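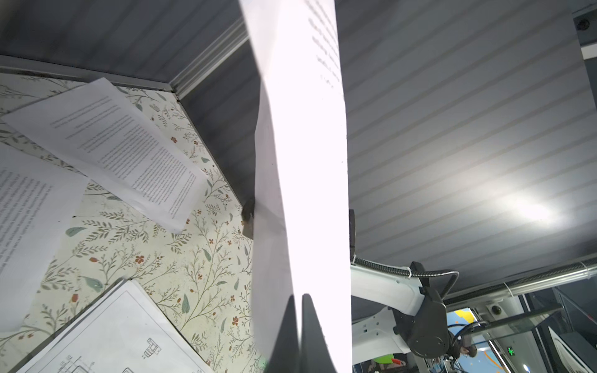

On 19 Nov 2021, Emília Kováčik wrote:

> Hello all,
>
> We have to pick one set of fingers for paper handling before March and I am
> going back and forth. The wide rubber-faced pads that came with our Sheehan
> gripper are wonderful on boxes and hopeless on a single sheet lying flat.
> They push it along the table until it reaches something and buckles. I have
> read the old threads about suction and I would like to stay away from it,
> as half of what we handle is printed on thin stock and two sheets come up
> together. Has anyone had real success with narrow fingers? And does the
> wrist camera still tell you anything useful once the sheet is up?
>
> Emília

Hello Emília, and hello everybody else (it's been ages since I wrote to the list, sorry, I do still read it over coffee),

Yes to narrow fingers! I'd say yes with some grumbling attached, so get yourself a drink and I'll try to put it all down in one place.

We've been running two sets side by side here in Hulbridge, on the same arm and with the same Pesarer controller. One set is the wide pads, same as yours. The other is the pair of dark tapered fingers you can see holding the sheet by its lower end. We call them the Pastell tips around the shop, after the little outfit that cut the first pair for us. They come down nearly to a point, and that has been the whole difference on loose paper. A point can get in under a corner that has lifted even a tiny bit, and a pad just sits on top of it and shoves.

I ran 101 picks with each set over a couple of afternoons, single sheets only, tossed down on the table any old way, some lying across others. The wide pads managed 54. The tapered ones missed six. I was so pleased with that I went and told my wife, who was very kind about it.

Now the grumbling. A flat sheet with no curl anywhere is still hard. If a corner is standing up a little, like the lower right one on the upper sheet of text there on the flowered cover, you can go in low from that side and close slowly and it's almost easy. With no lifted corner, I have to press one finger down lightly and drag it toward the other until the paper makes a small hump between them, and then close on the hump. It works on soft stock. On anything heavier it slides back out, and on glossy stock I've more or less given up and do it by hand. If somebody on the list has a better trick for glossy I would dearly love to hear it.

The cover helps more than I expected, by the way. On bare tabletop I found the sheets skated around a good deal more, and the tips made a nasty scraping noise whenever I set the height a hair too low. A bit of give under the paper forgives a lot. I haven't tried a proper rubber mat yet – that's next, once I find one that lies flat.

On grip force, start lower than you think you need to. Points put all the squeeze in one spot and they will leave a dimple, and on thin paper they'll go right through if you leave the setting where it was for boxes. (Ask me how many copies of a dimensioned drawing I've had to print again!) I keep a separate profile on the Pesarer just for paper and I've put its name in capitals so I can't load the wrong one when I'm tired.

As for your question about the wrist camera, I have mixed news. On the way down it's terrific. You get the tips and the table together, and you can see which sheet is lying over which. Once the sheet is up it stands right in the middle of the view, and under our lights it goes nearly pure white. There's a trace of the printing toward the top right and that's about all you'd ever read off it. The table off to the left stays perfectly good, so I wouldn't call the camera blind, but if you were hoping to check what's on the page while you carry it, I'd plan on a second camera off to the side. Turning the exposure down rescues some of the printing, and then the darker parts of the view go muddy. I've settled in the middle and I'm not especially happy with it.

One thing the camera does tell me nicely is whether I really have the sheet. If I see that tall white strip between the tips and the top of the view, I've got it. I have a very simple check that looks at the brightness of the middle of the picture, with the cutoff sitting at 2,170 on our camera's own scale (yours will be different, so please don't copy it). It's crude, but it has been right far more often than the finger position reading, which can hardly tell one sheet of paper from no paper at all.

So if it were me, and you can only buy one set, I'd get the narrow ones and keep the pads in the drawer for boxes. Swapping takes me a few minutes with a hex key, and then I redo the tool offset, which I forget every second time.

If you'd like the drawing for the tips, write to me off list and I'll send what I have. The taper could be a little longer. I keep meaning to change that.

Warm wishes to everyone, and do tell us what you end up choosing,

Your long-winded friend in Hulbridge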